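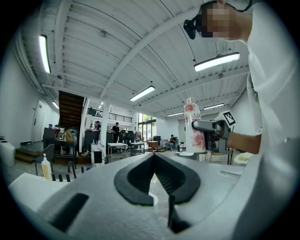
Can a machine do my chores yet? Your questions, answered

I've been writing about home and workshop robots from my spare room in Gotelthorpe for a good while now, and the same questions keep landing in my inbox. I've gathered them up so I can send people one link. Last updated 16th May.

Can I buy a robot that tidies the bathroom shelf?

No, sorry! You can buy one that hoovers, one that mops (a bit) and one that cuts the grass. Picking up bottles and putting them back where they belong is still a lab job, or a job for people holding grippers in their hands and doing it themselves so a machine can learn from it later. A bottle of Lux held upright in a gripper looks like nothing much, but that's the level a lot of the work is at.

Why is a bottle so hard? Robots build cars.

They do, but in a car plant every part turns up in the same place, facing the same way. Your shampoo doesn't. It might be full or nearly empty, so the weight changes, and it might be slippery. Squeeze a soft one too hard and you've got a mess. You and I sort all that out with our fingertips without thinking. A gripper with two fingers has a lot less to go on.

Do they learn by watching people?

Some do. A person does the chore with hand-held grippers, cameras record it, and the software tries to work out which movements go with which sights. You'll often see a black-and-white square stuck on top of the gripper too. That's a marker, and it helps the computer work out where the tool is in the room. The catch is that you need loads of goes at the same chore, and then loads more in a different kitchen with different light.

What about plates?

Better than they were. Loading a plate into a rack, one at a time and slowly, is something I've now seen done properly more than once. Fortin showed a two-armed machine in January that got through 117 items of washing-up and dropped 2. I was impressed! Then I asked about the greasy roasting tin and everyone went a bit quiet.

Are small workshops any further on?

Yes, a fair way. Finomar make a packing arm that a little soap firm in Tisuvitz has been using for boxing up bottles, and the owners seem happy with it. The bottles are all one size, mind you. When they tried a gift set with three shapes in it they went back to doing it by hand, at least for now.

What does it cost?

The cheapest arm I'd bother with is £3,000, and that's before you've bought a gripper or found anyone to set it up. For a home I wouldn't. A decent robot hoover will do far more for you, and you can shout at it.

When will I have one folding my washing?

I used to give a year when people asked me this and I've been wrong every time, so I've stopped. Towels first, I reckon. Fitted sheets, well, I can't fold those either.

Can I send you a question?

Please do. I've had 119 so far and I read them all, though I'm slow at replying. If it's about a particular model, tell me what you want it to do and what your floors are like.

Filed under: Home robots, Chores, Reader questions

This site uses cookies to remember your settings and count visits. Accept | Manage choices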